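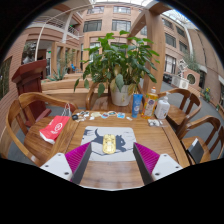 Courtyard table, cat mat, gold object at the ready.

We keep a page of rules for hand-held gripper sessions, and it had gotten long enough that people stopped reading it. In December I cut it from 43 lines to a list that fits on one side of paper. A few of the rules that survived are below, with notes on how I apply them.

Write the task down first. One sentence, with a start state and an end state. "Object on the mat, move it to bare wood" is fine. "Play with the object" is not. If two people read the sentence and set up different tables, write it again.

Open the fingers fully before each take and again at the end. I used to let this slide. When I went back through the Lollano set, almost 1,000 takes, the half-open starts were the ones I kept having to throw out.

Keep both fingertips in view. If your wrist turns so far that you lose one, stop and redo it. 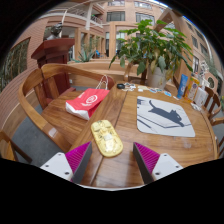

Barry Oakley

Change the angle of the object between takes. Small changes count. Turn it a little, slide it toward one finger, put it nearer the edge. I do 5 takes per layout and then move something.

Leave the background alone. On the Kramer job we cleared every table down to nothing, and I would not do that again. Stickers, bottles, a shopping bag on a chair, a big plant, all of that can stay. The rule is only that nothing sits between the gripper and the object.

Shiny things get their own line on the sheet. Gold and chrome pick up reflections, and a glossy table adds more. Note the time of day, and if the light changes a lot, start a new batch.

Ask before you record in a shared space, and stop if someone walks in who hasn't agreed to it. Jesari has this in their sheet too and I copied their wording.

I still haven't settled how to label a dropped object. Drisar marks it as a failure and keeps the take. I've been doing the same for 2 months.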